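Dust, Noise and the Second Shift
Workshop ventilation is usually sized for the machines. Clerley sized it for the people. 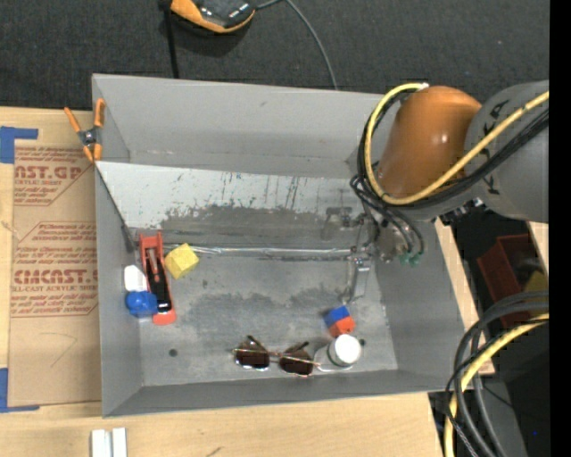 Catriona Baird would have put the return ducts lower. Fine dust settles overnight, she argues, and a high intake leaves most of it on the floor for the morning crew to stir up again.

The Clerley works took the other route in May. Its two old roof fans were removed and replaced with three Laing extraction units, each on its own duct run and each with a separate filter housing. The units start in sequence, which keeps the peak load on the supply within limits. Fan speed follows a pressure reading taken upstream of the filters, so a clogged cartridge shows up as a steady rise in motor speed well before airflow drops.

Noise was the harder problem. The old fans were bolted straight to the roof beams, and the beams carried the vibration into the offices. Laing supplied rubber mounts. The duct elbows were also changed from square to long-radius – a costly item, and one the first budget left out.

Filters are changed every 12 weeks. Elspeth Buchanan, who drew up the schedule, wanted a shorter interval for the sanding bay and may still get it. The bay runs on both shifts and has its own log, kept on paper next to the door. Spent cartridges are bagged at the housing, sealed with tape and stored outside until collection.

Make-up air enters through louvers on the north wall. In winter it is heated; in summer the heater is bypassed by hand.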